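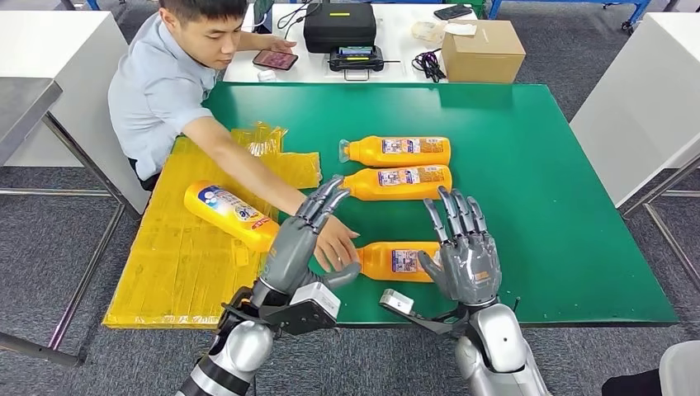
Châu Giáp

Re: [folimdale-makers] green table, bottles, what goes where

Sorry, typing this fast between two other things. Answers to the questions from the last digest, quoted so people can follow.

> Can someone tell me what is happening with the bottle sort? I came in for
> the 5 o'clock slot and there were orange ones on the green table, a roll
> of labels on the chair and no note. Are these the Lorwood ones or the
> Semaan ones? Do we stand them up or lay them down? Also is the white
> table behind ours or does it belong to the sewing people. I didn't want to
> touch anything so I went home again.
>
> Also who has the Lendon boxes.
>
> Pru

OK so. Orange-yellow with the white caps = Lorwood. All of them. Semaan bottles are clear and still in the hallway, not opened, please leave them there till I've checked the packing slip.

Laying down, yes. I know we stood them up last August and it was fine, but the new boxes are the flat kind and they go in on their sides. Caps all pointing left, labels up. Two next to each other like the pair in the middle of the green table, touching, no gap. If there's a gap they roll in the box and the labels scuff, we had 9 sent back for that and I had to write the email.

Work from the back of the table toward the front. The one near the front edge is just the next one getting lined up, same thing every time: hand on the side of the bottle, turn it till the label is up, slide it back to meet the others. No need to lift.

Label check while you're at it. It should sit flat with no bubble at the corner. If it's crooked but readable, pass it. If it's peeling, put it in the gray tub under the window and I'll redo it at home, I have the spare roll now (that was the roll on the chair, sorry Pru).

Caps: quarter turn to make sure, don't crank them. Somebody cranked them last time and I couldn't get one off with pliers.

White table is ours until the end of the month. Phones, keys, tape measure etc go on there, please not on the green one. The green top marks easily and we have to give it back in the state we got it. No coffee on it either. No scissors left open.

Boxes: 15 bottles to a Lendon box, one sheet of brown paper between layers, lid taped once down the middle. I have the boxes in my car. Will bring them in before the next slot. If I'm late just keep laying out on the table and stop when it's full, dont start a second pile on the floor.

Still need 2 more people for the next session. It's sitting down work mostly, you'll want to lean a bit to reach the back row so take the lower chair if your back is bad, the tall one is worse for it. Reply to me and not to the whole list please, the digest was nine messages of "me too" last time.

Oh and the Folimdale key is back on its hook. The blue tag fell off so its the one with no tag.

One thing I can't answer: whether Lorwood want the empties sent back in the same boxes. I've asked twice. Will post when I hear.

Got to run

Châu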